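Common Room Tables Return to Use

13 December brings the close of the furniture renewal program at Karkovholm residence, and residents are advised that the common room on the ground floor has reopened with its refinished tables in place. The work was approved in June as part of the annual maintenance plan and was carried out in stages so that meals and evening study could continue without interruption.

The tables were sanded by hand and sealed with a clear finish supplied by Pimora. Leopold Grabner, who oversaw the work on behalf of the residence, recommended against a stain so that the natural colour of the wood would be kept. Residents who remember the old dark varnish will notice that the room is considerably brighter, particularly in the late afternoon.

The grain is now plain to see. It runs in soft, wavy lines of tan and honey over a pale beige ground, and in places it curves into loops. Variations of this kind are natural to the wood and should not be reported as damage.

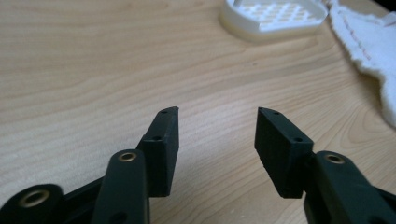
Care of the Tables

The new finish will serve for many years if it is treated with reasonable care. Residents are asked to observe the following:

Place a mat or board under hot dishes, kettles and mugs. Mats are kept in the drawer beside the servery.

Wipe up spills promptly with a soft, damp cloth, working along the grain. Abrasive pads and bleach are not to be used.

Lift chairs, laptops and craft equipment – do not drag them across the surface.

Cover the table fully before painting, gluing or cutting. Cutting mats may be borrowed from the front office for up to 4 days.

Scratches, rings or lifting of the finish should be reported to Annatjie Mahlangu at extension 626. Residents should not attempt their own repairs, as household polishes can leave a residue that prevents the finish from being renewed.

Bookings

Group bookings of the common room have resumed. Requests are to be made in writing to Pui-shan Tsang and should state the purpose of the booking and the number of people expected. The room may be booked for gatherings of up to 30 people. A refundable deposit applies to private functions and will be returned once the room has been inspected.

The residence thanks all residents for their patience during the work. The next inspection of common furniture is scheduled for June.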